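Category: Lab Notes / Sample Room Checks

Ancient Bone Sampling Room: Inspection Checklist with Comments

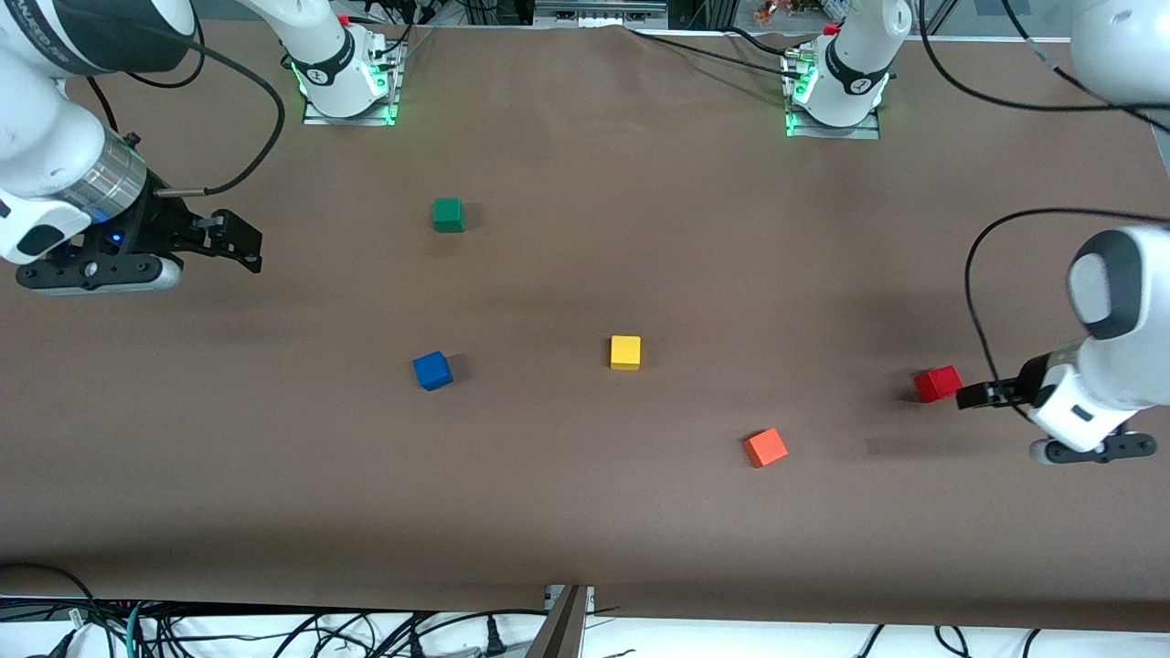
Covers the bone powder room and the cold store at the Stinska building. Checked by Amber Mapplebeck, comments by Hoi-yan Pan. Next check is in April.

1. Overshoes, hair covers and double gloves stocked at the door: OK
Comment: Size small gloves are low. Order placed with Ullel.

2. Drill guard fitted and screws tight: OK

3. Drill speed limit marked on the housing: FAIL
Comment: Label has worn off. Wolf and dog teeth crack if the drill runs fast, so please replace it before the Theodorakopoulos jaw fragments are opened.

4. Dust hood airflow: OK
Comment: Filter has 300 hours on it. Change at the next check even if the reading is still good.

5. Bleach solution dated and less than a week old: FAIL
Comment: Two bottles had no date. Both poured out and remade at 9 a.m.

6. UV lamp interlock cuts power when the door opens: OK
Comment: Tested three times.

7. Cold store alarm: OK
Comment: It rings in the corridor but the light over the desk stays off. Reported.

8. Sample bags sealed and matched to the register: OK, with a note
Comment: One bag from the Anine cave set has a split corner. Rebagged, old bag kept with it. Extract blanks were in the right rack.

9. Eyewash flushed and tagged: OK

10. Sharps bin below the fill line: OK
Comment: Close to it. Swap before the next drilling day.

Items 3 and 5 to be signed off by Amber before more bone is cut. Leave the signed copy in the tray by the door.

Questions: ask at the sample room desk | Back to top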